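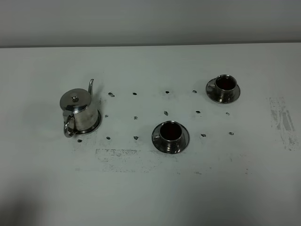

I bought the steel tea set in April, mostly because I was tired of replacing china. I had broken the lid of one pot and the spout of the next, and a friend, Anqi Jin, told me to stop buying things that chip. She has had the same steel pot since college. Mine came from Zemasia, the kitchen shop on Mostyn Street, and the pot with two cups and their saucers was 70 dollars.

The pot is small. It makes enough for two cups and a bit left over, and that suits me because I drink mine fast and then want fresh. I weighed nothing and measured once: filled to where I like it, my pot takes a little less than I used to make in the old one, so I cut the tea down to 2 level teaspoons. Black tea gets 200 degrees on the kettle. Green gets 177, and I let it sit a shorter time. Anything hotter and I don't like it.

Steel cups take some getting used to. The handle is small and the rim gets hot before the tea is cool enough to drink, so I pour and then leave it alone for a few minutes. The saucers are wide enough for a cookie and a spoon, if the spoon is a short one.

Cleaning is the part people ask me about. I rinse the pot right after we finish and leave the lid off overnight. When the inside gets brown I use baking soda and hot water, let it stand for an hour, then wipe with a soft cloth. No steel wool. Tahmineh Yazdani next door told me to dry the outside with a cotton towel while it's still warm, and she is right, the water spots don't form.

I have been serving tea on the white table with the holes in it. It shows every drip, so I keep a damp cloth close by and wipe before anything dries. The holes need a little more work. Crumbs and sugar get down in them, and a cloth just pushes the stuff further in. I go over them with a dry toothbrush first, then the cloth. 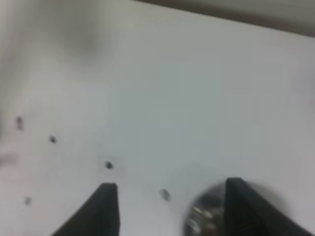
The white tabletop and a few of its holes.

I looked at a tray from Sotico that would cover most of that section, but it was too deep and I'd have to lift the pot over the edge every time. Studitz has a flatter one in gray. I'm going to wait until it goes on sale. Until then it's the toothbrush, once a week, usually while the kettle is heating.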